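Fondale Publishes Open Good-Practice Guide for Recording Everyday Tabletop Work for Robot Training

Free guide covers consent, privacy, workspace setup and record keeping for teams that collect first-person video of hand tasks

Friday, May 25, 2018

Fondale today released the first full edition of its Tabletop Recording Guide, a set of 70 plain-language rules for people who record ordinary hand work so that robots can learn from it. The guide is free to download, free to copy and free to change. It was written together with the packaging automation firm Wirnis and the small test workshop at Zorside, and it has been in daily use at both places since January.

Robots that fold, stamp, sort and pack are getting better fast, and a lot of that progress comes from watching people do the same jobs. Until now, each team has made up its own rules for how those recordings are made. Some write down everything. Some write down almost nothing, and a year later they can't say who agreed to what or why half the clips were thrown away. The new guide gives all of them a common place to start.

"We're really happy to get this out the door," said Pascal Joly, who led the writing at Fondale. "It began as a page of notes taped to a cabinet. Then Wirnis asked for a copy, then Zorside wanted one and sent it back covered in corrections (very good corrections, I should say), and at that point it was clear we were writing a standard whether we meant to or not!"

What the guide covers

The rules are grouped into 6 chapters: people, private information, the work surface, objects and supplies, the recording itself, and what happens to the files afterward. Each rule fits on a few lines and is marked either "must" or "should." A "must" rule has to be met before a session can be listed as following the guide. A "should" rule can be skipped if the session lead writes down that it was skipped.

The chapter on people comes first on purpose. Everyone who wears a camera signs a consent form in a language they read comfortably, and gets a copy to keep. They can stop a session at any point without giving a reason, and they can ask for their recordings to be removed. Breaks are paid. Chest straps must be adjusted by the wearer, and the wearer decides when the fit is right.

Private information gets the longest chapter. Names, phone numbers, addresses and badge inserts have to be out of view before recording starts. Handwritten labels on boxes and bags are checked one by one, and anything that identifies a person is covered or swapped out. Screens and mirrors near the table are covered as well.

The guide was tested against 1,000 sessions recorded by the partners. Reviewers went back through the written logs and marked each place where a rule had been missed, misread or simply didn't make sense. In 533 of those sessions, the reviewers found at least one entry that two people understood in different ways. Most of the rewriting went into those spots. "Clean the table," for instance, became three separate rules, as one team was wiping down the surface and another was clearing off every object.

Real tables, real supplies

One choice in the guide may surprise people used to spotless lab benches. Teams are asked to leave ordinary wear and clutter in place, as long as it is safe and logged. A robot that will one day work in a stockroom or at a front desk needs to cope with torn flaps, crinkled wrappers and things lying at odd angles.

"I love this part," said Adebayo Ezeani, who runs the workshop at Zorside. "For years I watched people tidy a table until it looked like a catalog, and then wonder why the machine got confused by a bit of tape. Our rule now is to log it and leave it. If there's ink on the wood, write down that there's ink on the wood and carry on."

Stamping is the worked example used throughout the objects chapter. It is a small job with plenty going on: a hinged lid, a part that has to be held the right way around, a light press, and ink that goes where it likes. The supplies list for a stamping table asks for the pad color, the stamp material, the state of any packaging, and every mark already on the surface. Clear plastic items get their own line, because they are hard for cameras to pick out and often get left off the list. Lanyards and badge holders go on the list too, and holders must be empty.

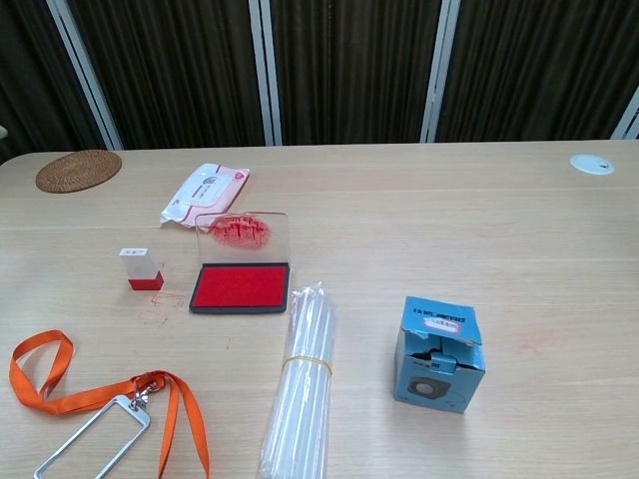 How the rules are checked

Following the guide is voluntary and there is no fee. A team fills in a short checklist for each session and keeps it with the files. Twice a year, teams that want to be listed swap a sample of checklists with another team and review each other's work. Sumampouw, an independent review office, will handle the pairing and publish the results, including the ones that didn't pass.

Reviewers look at the paperwork and the recordings side by side. If the list says the pad was closed at the start and the recording has it open, that's a finding. Small findings can be fixed with a dated note. A finding in the people chapter or the private information chapter takes the session out of use until it has been put right.

What comes next

Work on a second edition is already under way. It will add rules for shared kitchens, for sessions with two people at one table, and for soft goods such as towels and aprons. Wirnis is also preparing a shorter version for robot operators, covering speed limits near people, stop buttons, and who is allowed to restart an arm after a fault.

Comments are welcome from anyone, and especially from people who have worn the camera. "The best edits we got came from them," Joly said. "One person told us the checklist was in the wrong order for somebody standing up with a strap on, and she was completely right, so we changed the order."

The guide, the blank checklist and the stamping example can be requested from the Fondale press desk. Printed copies are available for training rooms and workshops.

About Fondale

Fondale develops training methods and working rules for teams that teach robots everyday manual tasks.

Press contact: Pascal Joly, Fondale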